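## 4. How we collected the demonstrations

I'll start with the bit I got wrong. When we planned this study I assumed the hard part would be the learning, and that the showing would be a pleasant couple of weeks in March with the radio on. Well, no! Most of what we now know about the chilli task came from sitting at the controls and fumbling it, so this section is longer than I'd promised my co-author it would be.

We compared two ways of showing the arms what to do. In the first, which we call hand guidance, a person takes hold of the arm and moves it through the job while the motors go slack enough to follow. In the second, remote control, the person sits at a separate desk and moves a pair of smaller handles, and the arms copy them. Iolanda Falcão wrote the software that records both (it's called Kamance, and she'll tell you the name means nothing at all), so whichever way we taught, the files came out in the same shape and could be trained on together or apart.

### 4.1 The task

The job is to get a green chilli from a steel plate into a wire basket. I picked it over the usual blocks and cups for a slightly selfish reason - I wanted something slippery that rolls. A chilli is long, it's glossy, no two are quite the same bend, and it sits on a low-rimmed plate in a way that leaves the fingers very little room underneath. Squeeze it near the stem and it swings. Squeeze it at the fat end and it's more likely to stay put, but you then have to come in right beside the rim.

We kept everything else dull on purpose. White table, white cloth behind, the plate towards the front and the basket further back by the cloth. Figure 2 gives the layout, with the two arms reaching in from either side and the fingers of the right one down at the plate next to the pepper.
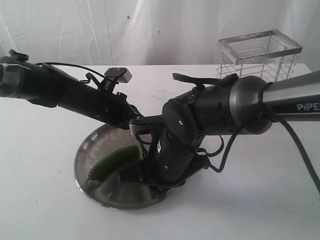

### 4.2 Hand guidance

Each person had a short practice and then recorded their share of the 400 demonstrations we wanted for each method. Hand guidance felt lovely for the first few goes. You can feel the weight of the arm, you know where the fingers are, and you don't have to think about which handle does what. Then your shoulders start to ache, and you notice that your own forearm keeps wandering into the camera's view of the plate. We threw away any recording where a hand covered the chilli during the grasp, which cost us a good deal more of the hand-guided set than I'd budgeted for, and we recorded extras until we had our 400.

The other trouble was doing anything with both arms together. One person can steer one arm nicely. Steering two, with a hand on each wrist, you end up looking at the left while the right drifts. I tried it standing, sitting and (once, briefly) kneeling, and I was bad at it in every position.

### 4.3 Remote control

Remote control was the opposite sort of experience. The first recordings were dreadful, all stops and little corrections, and I remember thinking we'd have to drop it. But people got better quickly, and the pictures were clean because nobody was leaning over the table. What you lose is touch. Our handles don't push back, so you're judging the squeeze by eye, and everyone squeezed harder than they needed to. I'd love to try this again with handles that give you some feel.

Cables deserve a mention too. With the wrist turned far over, the loop at the back of the gripper hangs lower and can trail across the tabletop, and a remote operator looking at the plate simply doesn't see it. We asked people to check the cable before each take and to stop if it got near the rim.

### 4.4 What we kept

A recording went into the training set if the chilli ended up in the basket and neither arm had bumped the plate. We didn't ask for graceful. Some of the takes we kept have a missed grasp and a second try in the middle, and I argued for leaving those in, as I wanted the trained arms to have seen somebody recover. Iolanda wasn't convinced at first, so we trained with and without them and put both sets of results in Section 5.

We also swapped the chilli after every 8 takes. They bruise, and a soft one bends round the fingers in a way that flatters whoever is driving.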